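Naming and clearance rules for simulated kitchen tasks
May, by the Wirby notes desk

I love a good set of house rules, and the ones we settled on for Wirby have saved us so much rework! They cover any tabletop task where an arm has to pick up a tool with other stuff close by. Start with the task card. Write one sentence – verb, tool, target – before you load a layout.

Next, set your clearances. Check the tool from blade to handle, because the handle is what bumps into things. Do this at the grasp and again at the lift.

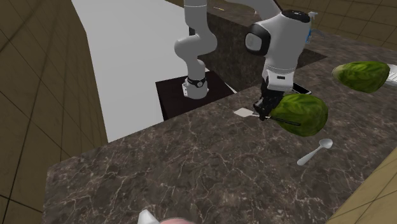

Render: Vomdale kitchen set, layout 264

Layout 264 is a great one to practice on. The spatula handle passes in front of the nearer melon, so look at it from a second camera before you call it clear. Log the melons as separate objects, and give the spoon its own entry too, even if your task never touches it.

Now run the layout with 2 seeds and save both. Please keep the failures! Our Hamon set has 2435 runs, and 2276 of them passed review. The rest taught us the most about handle contact. File each run under its layout number, then the seed.

Reader comments

trayliner: Does the second camera rule apply to lifts as well?

Wirby notes: Yes, both checks, same two views.

oddbench: Switched our cards to one sentence on Wednesday. So much easier to sort!

Contact the Wirby notes desk | © Vomdale | Back to top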